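Progress report on the automation of facade inspection and cleaning at the Koment workshop
Reporting period: February to May
Prepared by the project lead, Warrier Building Services
For: Dumine Fund for Work and Technology

1. Where we stand

In the last report we wrote that the first robot arm was delivered but not yet in use with the maintenance crew. In this period the arm was put on its lifting platform, the safety zone was marked on the workshop floor, and the crew began to use it two mornings per week on the practice wall. The work on real buildings has not started. We planned it for April and we now plan it for the next period. The reasons are given in section 3.

The task stays the same as in the grant agreement. The robot should take over the part of window care which is done with the arms above the head: wiping of frames, checking of loose bars between the panes, and picking of dirt and old putty from corners. These are the jobs that give our people the most pain in shoulders and neck. The robot should not take over the customer contact, the decision what is repaired, or the repair itself.

2. What changed for the crew

Before the project, the crew worked in pairs, one on the ladder and one below. With the robot, one person operates from the table and the other prepares the next window and checks the result. The crew decided by themselves to change roles after each break. We did not ask for this, but we support it, because in the first weeks only the younger workers wanted to sit at the table and the older ones felt pushed to the side.

Every member of the crew has now finished the basic operator course given by Solleteck. The course was in English, which is not the first language of most of the crew, and the part about error messages was difficult. We made our own glossary of two pages and it hangs next to the table. Solleteck has agreed to use simpler words on the screen in the next version of the software.

We also held talks with the crew about their fear of losing hours. The written agreement from the beginning of the project says that no position is cut during the grant. The crew asked what happens afterward. We could not give a full answer. We told them this openly and we promised a proposal before the summer. The proposal will be part of the next report.

The pay question is still open. The operators now do work that needs more training, but their pay grade is the old one. The office has received a request to review the grade, and we ask the Fund to note that this can change the personnel costs in the second year.

3. Delays and problems

The largest delay came from the gripper. The first fingers had soft pads that left marks on painted wood. Solleteck replaced them with plain fingers, and the programs had to be adjusted again. During this time the crew could only train with the simulator.

The second problem is the view for the operator. When the arm is low and the window is high, the operator looks up along the wall at a steep angle and it is hard to judge the distance to the frame. Several operators complained of this, and one of them stopped the arm many times because he was not sure. The stopping was correct behavior and we said so to the whole crew.

4. Work in the simulator

The simulator was planned as a small part of the training, but it became the main tool of this period. Solleteck built in it a courtyard with different kinds of wall and window, so that the operators meet materials which we do not have in the workshop. There is brick, there is rough stone, and the windows have wooden bars in a grid, similar to those in the older houses which we look after.
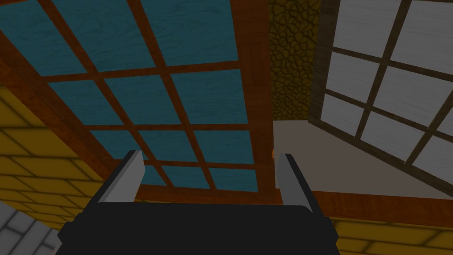
The target in the simulator was set to 1,000 approaches to a window frame for the whole crew, and this target was reached in May. An approach counts when the operator brings the gripper near to the frame and takes it back without contact. The operators say that the steep view from below is now less tiring for them, and they ask for a second view from the side. Solleteck is preparing it.

One wish of the crew was not fulfilled. They wanted to practice in rain and low sun, because these are the conditions in which they really work. The present simulator has only even light. We will ask for a price and come back to the Fund before we order anything.

5. Budget

Spending is below the plan, mainly because the transport of the platform to real buildings has not happened. We ask for permission to move this amount to the next period. The budget line for training is used to 100 percent.

6. Next steps

- First real building, ground floor windows only, with both operators present
- Side view in the simulator, tested by the crew before it is accepted
- Proposal for working hours after the end of the grant
- Answer on the pay grade
- Second round of the health questionnaire on shoulder and neck pain, with the same questions as in the first round

The training records are kept at the workshop office and can be sent on request.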